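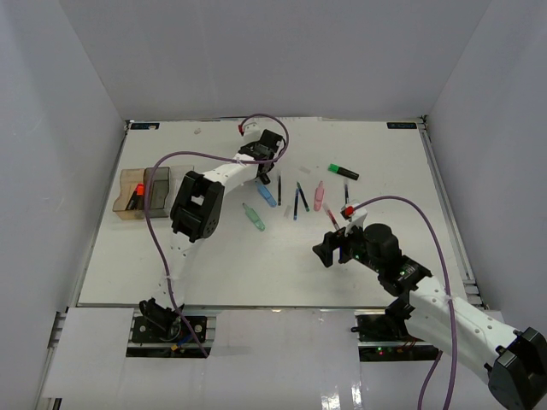

Zu Besuch in der Papiermühle Stevusham

Im Oktober war ich einen Tag lang in der Papiermühle von Stevusham. Die Mühle öffnet zweimal im Jahr für Besucher, im Frühjahr und im Herbst. Der Eintritt ist frei, für die Führung muss man sich vorher anmelden. Ich hatte mich im August gemeldet und einen der letzten Plätze bekommen.

Die Anfahrt ist einfach, wenn man ein Auto hat. Mit dem Bus ab Pavimley geht es auch, aber die Haltestelle liegt oben im Dorf und der Weg hinunter zum Fluss ist steil. Ich war kurz nach neun Uhr da. Am Tor bekommt man einen Zettel mit dem Lageplan und der Uhrzeit der eigenen Gruppe.

Der Betrieb

Die Mühle steht am Stemen, einem schmalen Fluss mit wenig Gefälle. Früher gab es an diesem Abschnitt mehrere Mühlen, übrig ist nur diese. Das Wasserrad dreht sich noch, treibt aber nur noch eine kleine Pumpe an. Der Strom kommt aus dem Netz. Hergestellt werden Büttenpapier, Aquarellpapier und Vorsatzpapiere für Buchbinder.

Geführt hat uns Mali Trevor. Sie arbeitet an der Bütte und hat den Beruf in der Mühle gelernt. Sie sprach ruhig und ließ Zeit für Fragen, was bei dem Lärm im Erdgeschoss auch nötig war.

Lumpen und Fasern

Die Führung beginnt im Lumpenboden unter dem Dach. Dort liegen Baumwollreste aus Webereien, nach Farbe sortiert. Knöpfe und Nähte müssen vorher weg, weil schon ein kleines Stück Kunstfaser einen ganzen Ansatz verdirbt. Geschnitten wird mit einer alten Sense, die senkrecht in einen Tisch eingespannt ist. Wir durften es selbst versuchen. Es geht leichter, als es aussieht, man muss den Stoff nur straff halten.

Ein Teil des Papiers entsteht inzwischen aus Leinen. Leinen braucht länger im Mahlwerk, gibt dafür ein festeres Blatt mit einem harten Klang. Frau Trevor hat zwei Bögen nacheinander geschüttelt, und der Unterschied war gut zu hören.

Der Holländer

Im Erdgeschoss steht der Holländer, ein ovaler Trog mit einer Messerwalze. Er fasst 500 Liter. Der Stoff läuft darin im Kreis und wird zwischen Walze und Grundwerk zerfasert. Wie lange das dauert, hängt vom Papier ab. Für das Aquarellpapier läuft die Maschine einen halben Tag, für dünne Sorten deutlich länger.

Ravinder Ouellet betreut das Mahlwerk. Er prüft den Stoff mit einem Glas Wasser: Ein Löffel davon hinein, umrühren und gegen das Licht halten. Sieht man Knötchen, läuft die Walze weiter. Ein Messgerät gibt es auch, er benutzt es nach eigener Aussage für das Protokoll.

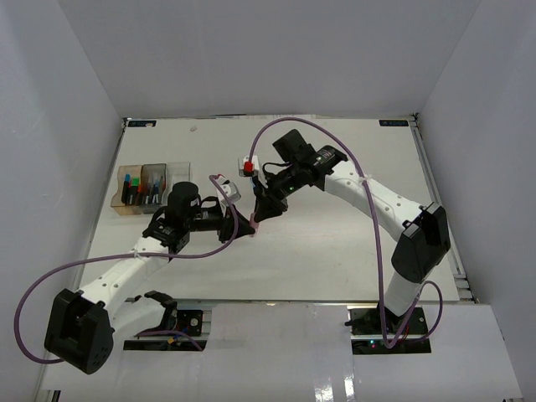
Kann man als Besucher selbst einen Bogen schöpfen?
Schöpfen darf jeder, der an der Führung teilnimmt. Man bekommt eine Gummischürze und ein kleines Sieb, und der fertige Bogen wird nach dem Trocknen für wenig Geld nach Hause geschickt.

An der Bütte

Das Schöpfen selbst dauert nur wenige Sekunden. Man taucht das Sieb schräg ein, hebt es waagerecht heraus und schüttelt einmal nach vorn und einmal zur Seite. Danach darf man nicht mehr wackeln. Mein erster Bogen hatte in einer Ecke ein Loch, der zweite war auf einer Seite doppelt so dick wie auf der anderen. Den dritten habe ich behalten.

Anschließend wird das Blatt auf einen Wollfilz abgedrückt. Das heißt gautschen. Auf jedes Blatt kommt ein neuer Filz, bis der Stapel unter die Presse passt. Ein voller Stapel hat hier 96 Bögen. Die Presse ist hydraulisch und stammt von einer stillgelegten Fabrik flussabwärts, die alte Spindelpresse steht nur noch zum Ansehen daneben.

Getrocknet wird auf dem Boden im zweiten Stock, auf Leinen und in kleinen Gruppen zu mehreren Bögen. Bei trockenem Wetter sind sie nach drei Tagen fertig, im November kann es eine Woche dauern. Die Läden in der Wand werden von Hand verstellt. Es roch dort angenehm nach nasser Wolle und Holz.

Laden und Mittagspause

Im Laden liegen die Papiere offen in Schubladen. Ich habe zwei Bögen Aquarellpapier und ein Heft gekauft. Die Hefte bindet Yi-chun Chiu in der Werkstatt nebenan, mit Fadenheftung und einem Umschlag aus grauem Leinenpapier. Die Sorte heißt Carrier und ist die dickste im Sortiment. Mit Füller lässt sie sich gut beschreiben, mit Kugelschreiber weniger.

Mittags gab es im Hof Kartoffelsuppe und Brot. Sitzplätze waren knapp. Wer um zwölf kommt, steht - ab halb zwei wird es leerer.

Praktische Hinweise

Die Führung dauert zwei Stunden und geht über steile Treppen. Einen Aufzug gibt es nicht. Für Kinder ist der Tag gut geeignet, nur am Holländer ist es sehr laut, und Gehörschutz in kleinen Größen war schon am Vormittag vergriffen. Feste Schuhe sind sinnvoll, der Boden an der Bütte ist nass. Bezahlt wird im Laden bar.

Anmelden kann man sich telefonisch oder mit einer Karte an die Mühle. Die Frühjahrstermine hängen ab Januar am Tor aus.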